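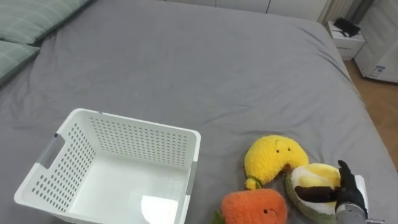 # Riseck's "One Basket Bedtime" is back, and we'd love your family to join in

**Jan 28, 2024, for immediate release**

Hi, all! I'm Idalina Bastos, I look after the family programs at Riseck, and I get to write the press releases too (which is why they come out sounding like me and I've stopped fighting it). We've got news about beds. More exactly, we've got news about all the stuff that ends up on top of them.

Starting next month we're reopening One Basket Bedtime, our free tidy-up program for families with small kids. The idea is about as plain as it gets. Every evening, before teeth and stories, whatever soft toys have gathered on the bed go into one basket. A plush banana, a plush avocado, a fuzzy orange fruit with a little face, they all go in together. Then the basket goes down on the floor and the kid goes up on the bed, and you can find the pillows again!

We tried it out last August with 23 households, and we ran it for 17 evenings. I was one of the 23, so I can tell you what it was like from the inside. The first couple of evenings were slow. My youngest wanted to say goodnight to every single toy before it went in, and some of them twice. By the second week we'd dropped the speeches and it had turned into a game, and I was getting to sit down a good bit earlier than I used to.

## What's in it for families

When you sign up, we send you the Kidcombe booklet. It's 40 pages, mostly pictures to color in, with a page for each evening and some blank ones at the back for kids who want to draw their own toys. There's a short section for grown-ups as well, and I wrote most of that, so please be kind.

You'll need your own basket. Any basket you've got is fine! People ask me which sort I like, so I'll tell you: a light plastic laundry basket with holes in the sides and somewhere to put your fingers. I like being able to see a bit of what's inside, and a kid can drag it along the floor without much trouble. I also like a wide open top, because small people throw things and they don't aim.

A few things from the grown-ups' section, since I've been asked to share them:

- Put the basket up on the bed while you're filling it. Little ones find it much easier to reach, and the misses land on the mattress.
- Straighten the bottom sheet once the toys are in. It takes a second and the bed feels made.
- Leave the pillows alone until last.
- One toy stays out if your kid wants one to sleep with. One! (We've heard every argument for three.)
- Biggest things first, then the small ones can drop into the gaps.

## Why plush food?

We've picked food as the theme for this round. Each evening in the booklet has a different fruit or vegetable to look for, and if you don't have a plush turnip lying around (I don't) you just swap in a bear or whatever's closest. In our house the "find the fruit" part is what got everybody moving. My son will walk past a pile of toys for a week, but tell him the banana's missing and he's under the bed with a flashlight.

It also gives you something to talk about while you work. We've had long discussions about whether an avocado should travel next to a banana, and I don't think we've settled it.

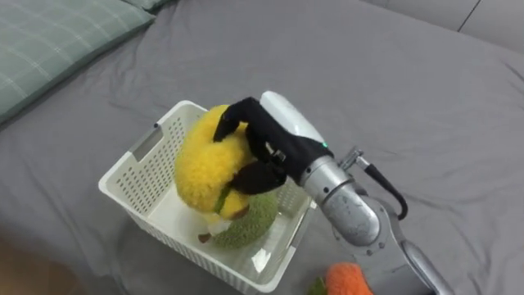
Gil wrote to us after the August round to say that the banana always went in last at their place, because it was the favorite and had to be on top where it could "breathe." Their kids had made up a whole order for the rest, too, and got quite strict about it if a parent tried to help. I loved that letter so much that we've put a page in the new booklet for writing down your own family's order.

Another parent told me she'd hoped for a tidier bedroom and got a tidier bed, and that she'd decided to be happy with the bed. I feel the same way. The floor in my kids' room is still a work in progress, and I'd ask any reporters who visit to step carefully.

## The numbers part

We've printed 2,175 booklets for this round. They're free, postage included, and we'll keep sending them until the boxes are empty. One per household, please, though if you've got kids in two homes just tell us and we'll send a second.

Troler is handling the mailing again, so your booklet will come in a flat brown envelope with their label on it. Please don't mistake it for a bill! That happened to quite a few people last time, me included, and mine sat under the fruit bowl for days.

## How to sign up

Send us a note through the Riseck family page with your name, your mailing address and how old your kids are. The booklet works best from two to seven, but older brothers and sisters are welcome to boss everyone around. There's no start date to stick to. Begin on whichever evening the booklet turns up, and skip a night if you're all worn out.

Preschools and libraries can ask for a small bundle, and we're setting some copies aside for that. If you run a story hour, get in touch early and tell me how many kids you usually have.

## For press

I'm happy to talk on the phone, answer questions by email, or put you in touch with families from the August round who've said they don't mind chatting. Mornings are best for me. Evenings I'm usually looking for a banana.

**Contact:** Idalina Bastos, Family Programs, Riseck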